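March 1, 2021
By Tamunoemi Bako

Setting grip width for soft and rigid items on the Ornstead arm

These steps assume the arm is bolted down, homed and talking to the controller. If it is not, start with Ifeanyi Shehu's wiring notes from February.

1. Open the grip table

Load the Jadance settings file and find line 208. Each item has two values: the closing width in millimetres and the motor current limit. Leave the limit at its default for now.

2. Set the width for bread

Measure the slice across its thickness with callipers, without squeezing. Enter that figure less 2 mm. Close the fingers in steps of half a millimetre and stop when the crumb begins to dent. Keep both fingertips level with each other, or the slice will twist as the arm lifts.

3. Check the reach over the table

Jog the wrist at low speed above the plate, with the pan and bowl set out. The fingers should point at the work and stay clear of the pan handle. 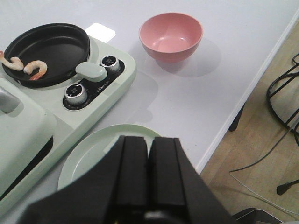
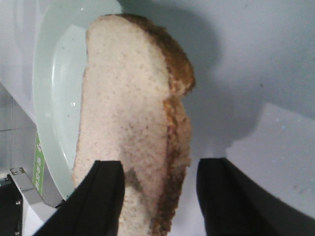
4. Save and repeat

Write the values to the file and restart the controller. Run 26 cycles at half speed. If the slice slips, reduce the width by a quarter of a millimetre and run the set again. Change the current limit last.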